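Section 4: Your first shift with Drinska

Until now the people on your bench have closed every practice incision by hand. With Drinska running, they set up, watch and judge, and that is a much more interesting job! Give yourselves 2 shifts to get used to it.

4.1 Before you start

1. Switch on the Boltum controller and wait for the steady green light.
2. Load the Cutix stitch plan for the shift.
3. Check that the thread runs freely – a snag at the start follows you all the way down the incision.

Caution: Keep hands outside the marked area while the arms have power. Curved needles are sharp at all times.

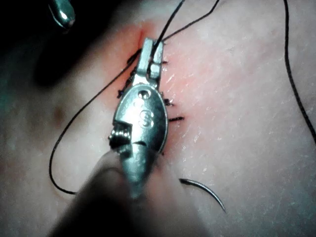 4.2 During the run

4. Stay at the screen for the first few knots. Your eye for tension is still the best one in the room, so use it.
5. Press Hold if a loop catches on an instrument. Clear it only after the arms have parked.
6. Score the closure and add a comment. Comments go straight into the next plan, which means the bench staff now shape how the work is done.

Note: Loïc Moulin at Collet moved from full-time stitching to writing plans in March, and his team has logged 3,150 closures. They still sew by hand for 90 minutes a week to keep their touch. We love this habit and suggest you copy it.

7. Export the log before shutdown. Entries are erased after 168 hours.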